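Small kitchens, long leases: Laine Siliņa on letting in Pomthorpe

14/05/2019

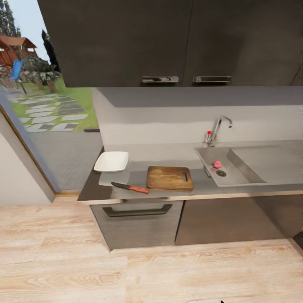

Laine Siliņa let her first flat in Pomthorpe because she couldn't sell it. She had taken a job at the other end of the county, the estate agent had stopped ringing, and a colleague needed somewhere to live by the end of March. The colleague stayed for years. Siliņa now runs Itora, a lettings office above the dry cleaner's, with 136 flats on its books.

Most of them are small. "People ask me for a second bedroom and then they see the rent," she says. "So they take one bedroom, and the next thing they ask is whether they can cook in it."

She thinks landlords spend money in the wrong places. One owner paid 2000 pounds for a new front door and left the tenant with a single working socket by the cooker. "I told him the tenant looks at the door twice a day. She's in the kitchen every evening."

Her own rules are short. Cupboards should go up the wall, the worktop should be left clear when a flat is shown, and the boiler should be serviced before anyone moves in. She won't take on a flat with damp until it has been treated, and she has lost owners over it.

The other half of the business is Jaanus Ozoliņš, who joined from Kivi, a building firm, and looks after repairs. He keeps 700 pounds aside for each flat every year. "Some years you spend none of it," he says. "Then a pipe goes and you've spent the lot before breakfast."

They disagree about long leases. Ozoliņš likes a year at a time, so that rents can be looked at again. Siliņa prefers 2 years or more - she says an empty month costs the owner more than a small rise brings in.

Itora is taking on its first flats in Drulturum this summer. Siliņa has been to see four and turned down three. "One had no window in the bathroom and no fan either," she says. "The owner said to leave the door open."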